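Chapter 6
When a Customer Wants the Money Back: Refunds, Disputes and Chargebacks

In the last chapter we followed a card payment from the till to the merchant's bank account, and by the end of it you may have felt that the story was over. The goods had gone home with the customer, the money had arrived, and everybody could get on with their day. For most sales that is indeed how it goes. But a card payment can be pulled back again, sometimes weeks after the shopkeeper has spent it on stock, and anyone who means to work in a small business (or keep the books for one) needs to understand how that happens and what can be done about it.

Let us begin with a shop we shall be visiting throughout the chapter. Kitetti sells cookware and tableware from a single shop in the market town of Fesberg, and also takes orders through its website. It is a friendly, busy sort of place, and its owners would much sooner spend the morning talking about saucepans than reading letters from the bank. One February, however, they opened their monthly statement and found that £300 had been taken out of their account, with a further £17 beside it marked as a fee. The statement gave a long reference number and a two-digit reason code and left it at that.

What had happened was a chargeback. A customer had told the bank that issued her card that her order never came. Her bank had passed the claim to Kitetti's bank, and Kitetti's bank had taken the money back while the matter was looked into. The £17 was what the payment company charged for its trouble, and under the contract Kitetti had signed it would not be returned, even if the shop turned out to be in the right. You can imagine how that went down. 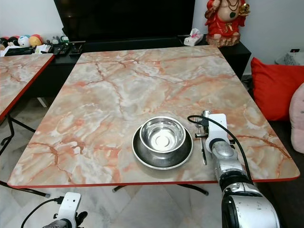
6.1 Three words that are easily muddled

People in shops tend to use the words "refund", "dispute" and "chargeback" as though they were one and the same, and in ordinary conversation it does very little harm. In this book we shall be a bit fussier, so do take a moment over them now.

A refund is given by the merchant. The customer asks, the merchant agrees, and the money goes back to the card by much the same road it came. The merchant chooses when to send it, and there is usually no extra fee, although the original processing charge may well be kept by the payment company.

A dispute is the customer's complaint to her own bank. At this stage it may be nothing more than a question – "I don't recognise this payment, what is it?" – and a good many disputes end there, once somebody has explained that the odd name on the statement belongs to the shop she visited on holiday.

A chargeback is what follows when the bank takes up the complaint and reverses the payment. From then on the merchant is answering a claim, with a deadline attached, and the money is out of the account until the claim is settled.

6.2 Who bears the loss?

New students often suppose that the bank pays, and it is an understandable guess. In most chargebacks, though, the loss travels down the chain until it reaches the merchant, who has by then parted with both the goods and the money. If the merchant has closed down or cannot pay, the merchant's bank is left holding the bill, and this is why banks ask so many questions before they will open a card account for a new business.

Sandhu, a furniture maker we shall meet properly in section 6.4, takes deposits of £1,000 on tables that will not be ready for months. Think for a moment about how that looks from the bank's side of the desk. Every deposit is a promise not yet kept, and if the workshop failed, almost all of those customers could come asking for their money. The bank's answer was to hold back a share of each payment as a reserve, and we shall work through the sums together when we get there.

6.3 The clock starts ticking

Kitetti's payment company, Erkitz, allowed 28 days to reply to a chargeback, counted from the date on the notice. The owners had been sent that notice by email, to an address they hardly ever looked at, so a good part of the time had gone before they knew there was anything to answer.

Before reading on, jot down what you would want to find in the shop's records if you were helping them prepare their reply.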